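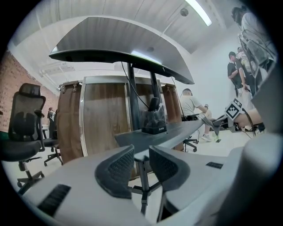

Subject: Re: [florker-history] When did the raft race start at the mill?

Catching up on the list after a week away. The original question is quoted below, and my reply follows it in pieces.

> I am writing the panel text for the raft race display at Shaikh Hall and
> I need to settle where the first race started. The souvenir program from
> the tenth race says "from the old mill landing, as always." My
> grandmother's scrapbook has a clipping that says the rafts were put in at
> the upper bridge. Both can't be right. Also, does anyone know how many
> rafts were in the first one? I have seen 12 and I have seen 20.
>
> The panel is limited to 280 words, so I don't need the whole story, just
> the parts I can stand behind.

I went through the Florker newspaper for the summer of the first race and the two summers after it. The upper bridge is right for the first year. The notice printed the week before the race tells entrants to bring their rafts to "the gravel bar below the upper bridge" by nine in the morning, and the report afterward says they were sent off from the same spot. The mill is mentioned only as a place where people stood to watch.

The change came in the second year. The river was low that August and several rafts hung up on the rocks above the mill during a practice run. The paper says the start was moved down to the mill landing "for this season." It stayed there. I think the program writer knew every race from the second one on and assumed the first was the same.

> I have seen 12 and I have seen 20.

You may have seen both in the same article. The report says 20 rafts were signed up and 12 reached the finish. It doesn't say how many started. A few lines down it mentions two that "came apart at the bank," so the number that got onto the water was no more than 18, but I would not put that on a panel. I would say 20 entered and 12 finished and leave it there.
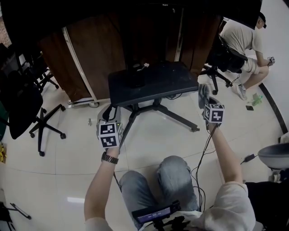
Seated, with a controller in each hand.

> Was there a prize?

This was in the follow-up message and I have a partial answer. The first year's prize was a ham and a pair of work boots. The cup came later. The earliest mention of the cup I found is in the third year, when the paper says it was "again" awarded, so it may go back to the second. The report for the second race runs onto a page that is missing from the bound volume at the library. If anyone on the list has a copy of that issue, the part I need is the bottom of the second column on the back page.

The microfilm does not help here. It was shot from the same bound volume, so the same page is gone. I checked it on the Nuvisen reader at the county library. That machine is working again, by the way, although the left-hand focus knob slips and you have to hold it while you print. Copies are still free if you bring your own paper.

On the route, the first race was a little over two miles. From the upper bridge the rafts went around the island on the east side, past the mill, under the railroad trestle and out at the fairground landing. The later course, from the mill, skipped the island completely. This matters for the old stories about rafts getting lost behind the island. They can only be about the first year, or about people practicing on their own. I have heard at least three versions that put the island story in the year of the big flood, and there was no race that year. 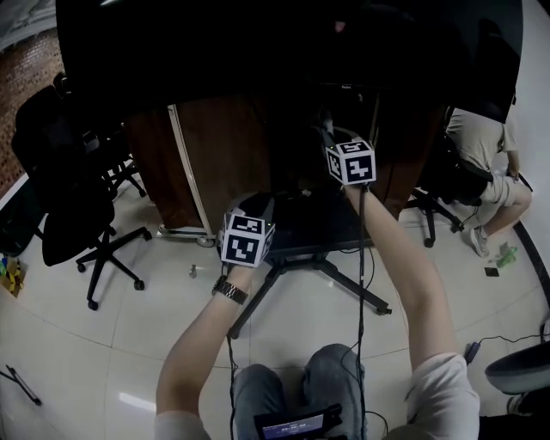

I also looked at the question of who thought of it. The program says it was the merchants' association. The paper is less sure. A letter printed in June of the first year, signed only "A Reader on Water Street," suggests a raft race as something for the young people to do between haying and school. The association's first notice is in July. That could be a coincidence, and the letter could have been written by someone in the association. I would write "sponsored by the merchants' association" and not "started by."

One correction to something I posted here last winter. I said the crowd at the first race was larger than the population of the town. I had the wrong year. That remark was made about the fifth race, when the band from across the river came over. For the first race the paper gives no crowd figure. It says the bank was "well lined."

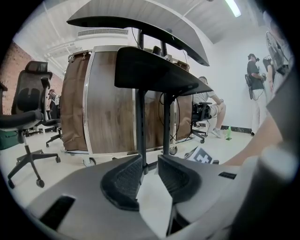
What I would put on the panel

The first race started at the gravel bar below the upper bridge and ended at the fairground landing.
Rafts entered: 20. Rafts finishing: 12.
The start moved to the mill landing in the second year on account of low water.
First prize was a ham and a pair of work boots.

Photographs

The album with the raft pictures is item 302 in the historical society's list. It is in the flat box, second shelf, under the school panoramas. The print labeled "first race" shows the mill behind the rafts, so the label is probably wrong and I would not use it for that year. The one of the gravel bar has no label at all. It looks like a better candidate, but the only thing to go on is the bridge railing, which was replaced a few years later.

Jeteck is printing the panels and needs the final text and the scans by the end of February. They asked for the scans as separate files and not pasted into the text document.

I can bring my notes to Shaikh Hall any evening after six. The side door is the one that will be open.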